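2.3 Snacks, sharing and the shape of the working afternoon

Anyone who has spent time in a small office will know that the hour after lunch has a character all its own, and it was this hour, more than any other, that the people we interviewed wanted to talk about.
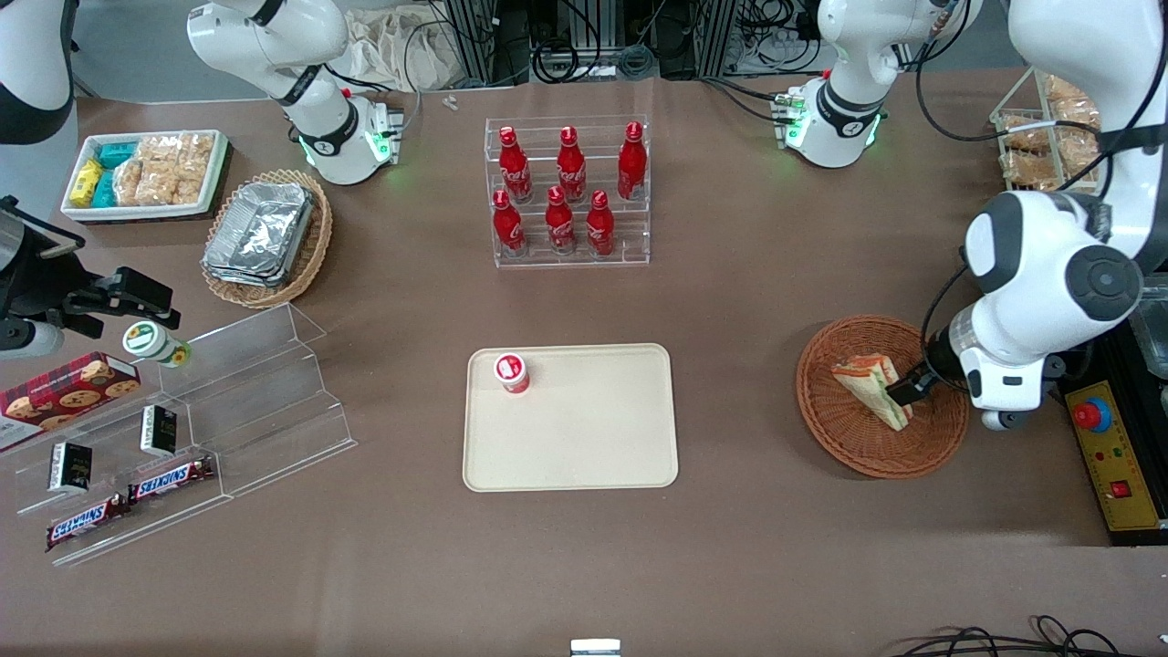 Figure 2. A sandwich in a round woven basket, with snacks and drinks on the same table.

We had gone in expecting to hear mostly about lunch itself, and we did hear a good deal about it, but again and again the talk drifted toward the smaller things people ate between meals and, especially, toward who had brought them. Of the 18 people who kept a food diary for us in September, nearly 45 percent wrote more about shared snacks than about any meal they ate alone.

Nelu Căpraru, whose earlier study of the Vendedow offices gave us our starting point, calls this kind of food "open food," meaning food set out with no name on it and no set time for eating it. We have found the term a very useful one, and we keep it here, though we use it a little more loosely than he does. At Urnasow, for instance, open food was put out by the same three people nearly every week, and their coworkers spoke of them with real fondness (and now and then with a touch of guilt at never having brought anything themselves).

The four diarists who worked alone in the afternoons told us a rather different story. They ate at their desks, often while reading, and their entries for those hours tend to be short. We come back to them in Section 3, where we look at the diaries week by week.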